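The Orange Drink

When Mieke Kramer inherited the house in Grevach, she received also 26 boxes of papers and one white table. The table was very clean. Her uncle had written in his notebook that it must stay like this - nothing on it but the bottle.

She did not understand which bottle. Her neighbor Zaid Ghanem, who had known the uncle for many years, only smiled and went to the shop. He came back with an orange drink and put it in her hands.

"He bought one every June," said Zaid. "He took off the cap, and he waited until evening."

"For whom did he wait?"

"This he never told me." 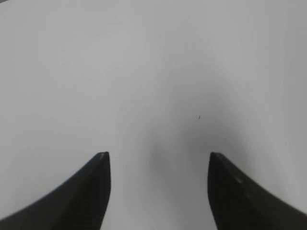
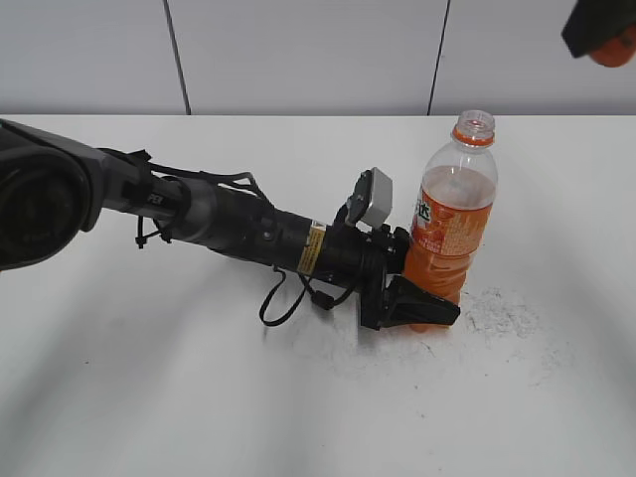
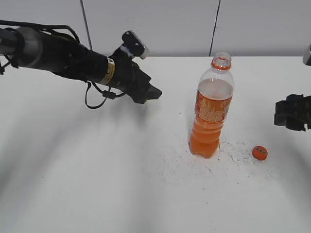
Mieke sat down on the floor, with her back against a box. She thought about her uncle, who had sent her 8 letters in her whole life, all of them about the weather. In the last one he wrote that the wind from Wokelar was warm and that he was thirsty. She had found it a strange letter and had not answered.

"Did somebody come, even once?" she asked.

Zaid looked at the window. "One time I heard two voices. I was in my garden with the beans. In the morning he gave me back my ladder, and he was singing."

The light in the room became slowly yellow. Zaid said good night, because his wife was waiting with the soup. Mieke stayed where she was. A little after nine o'clock she heard steps on the gravel, and she got up to open the door.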